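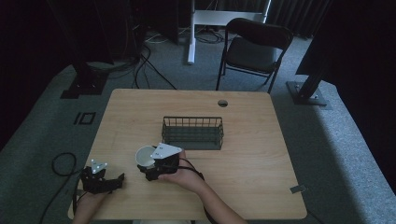

A green wire basket on a wood-grain table, with two hand-held grippers below it in view, one clamped around a white cup.

Grokora review: a comment inbox for small blogs that get more replies than they can handle

I run a newsletter and a blog about secondhand bikes, which sounds like the calmest corner of the internet until you write that a certain type of brake is overrated. I did that in March. The post got 320 comments, and I spent the better part of a weekend hopping between the blog, the newsletter replies and two social accounts trying to work out who I had answered and who I had left hanging (sorry, whoever asked about cable length four times).

So I went shopping for a comment inbox, and I've now been using Grokora long enough to have opinions. I pay for it myself, on the middle plan, and they don't know I'm writing this.

The idea is simple. You connect your blog, your mailing list and your social pages, and everything people say to you lands in one column. You reply from there and it goes back out to wherever it came from. I was up and running in one evening. The blog connection took a couple of clicks, the newsletter one needed a code pasted into my settings, and one social account dropped out twice before it stuck. It's been fine ever since.

What I love most is the thread view! If the same reader comments on a post and then emails me about it, Grokora offers to join the two together. It asks first, and it's usually right. It did once try to merge two different Daves, who would not have enjoyed that, as they'd been arguing with each other all morning.

The sorting is good too. You get four piles out of the box – questions, praise, complaints and everything else – and you can rename them or add your own. I have one called "parts wanted" and it saves me so much scrolling. It gets confused by sarcasm. "Oh great, another post about saddles" went straight into praise, and I left it there for a while because it cheered me up.

Then there are the saved replies, which I was snooty about at first. I didn't want to sound like a bank. But you can set one up as a starting point and it won't let you send until you've changed something, even if it's a single word. I like that a lot. I've got one for sizing questions and one for people who want me to value their uncle's bike from a blurry photo, and both go out with a proper hello and an answer to whatever they asked.

Now the grumbles. The phone app is slow. Opening a long thread on it is a real test of patience, and if you switch to another app halfway through a reply, your draft may or may not be there when you get back. I lost a lovely long answer about hub gears that way and I'm still sore. I write on the laptop now and only use the phone for reading.

Search is weak as well. It finds exact words only, so if I look for "tire" it won't show me "tires". For a tool whose whole job is dealing with what people write, that's pretty poor.

And watch the limits. The middle plan covers 2000 incoming messages a month. I hit 1539 in my busiest month, which was closer than I'd like, and likes and emoji reactions count toward the total unless you turn them off. The switch is buried under Sources, then Advanced. Go and flip it on day one.

I also tried Lokthorpe before settling on this. It's prettier, and its reports are miles better, with charts for everything you could ever want to know about which post got people talking. But it's built for teams. Half the screen is for assigning messages to coworkers, and I don't have any. Elie Aoun, who handles replies for the Matar food newsletter with a couple of other people, swears by it and says the assigning is the whole reason they pay. If there are several of you, try that one first. Ukevberg I gave up on during the trial, as it wouldn't talk to my mailing list at all.

Support has been decent. I wrote in about the dropped account and got an answer the same afternoon from a person who had clearly read my message. My note about search got a "passed along to the team", so we'll see.

Would I buy it again? Yep. I answer more people, I answer them sooner, and the regulars have noticed. Four stars out of five, and I'd happily bump it up if they fix the drafts on the phone.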